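Two-arm bakery packer, shared workshop build
Workshop builds > Arms and grippers

Unent
Five months in and the pair can hold a bag and use tongs. Bakery goods are my test set because no two are the same shape. Both arms are bolted to one rail, fabric on three walls. 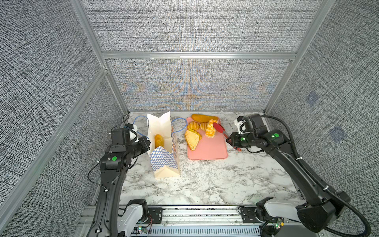
Right arm on the tongs, left arm by the bag.

Musia
Why tongs at all? You've got a gripper. Now you have two sets of jaws to line up, and the outer one can twist. I gave up on that after 14 tries.

Unent
Crumbs and glaze. I'd sooner wash tongs than a gripper. The red tips are silicone.

Seema Grewal
Fair, but I'm with Musia on the twist. And what is the left arm for? A bulldog clip would hold a bag.

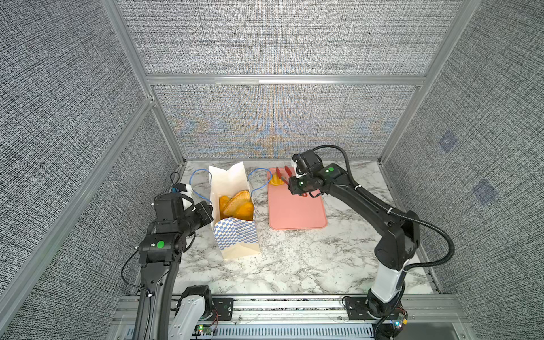
Re: left arm

Unent
A clip won't open the next bag. That's the plan for April.

Musia
"The plan". Can it open one now?

Unent
No.

Drutuvau
I don't mind the tongs. Mine slipped until I put 3 mm rubber on the handles – cheap fix, worth trying. 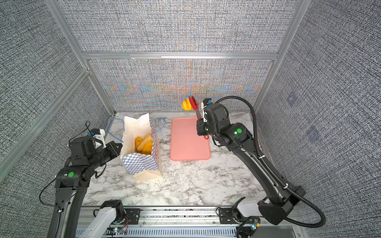

Tongs up over the far edge of the tray.

Seema Grewal
Nice grab, but one grab proves little. Post eight in a row, uncut, and I'll take back the bulldog clip.

Unent
Will do once I've tried the rubber.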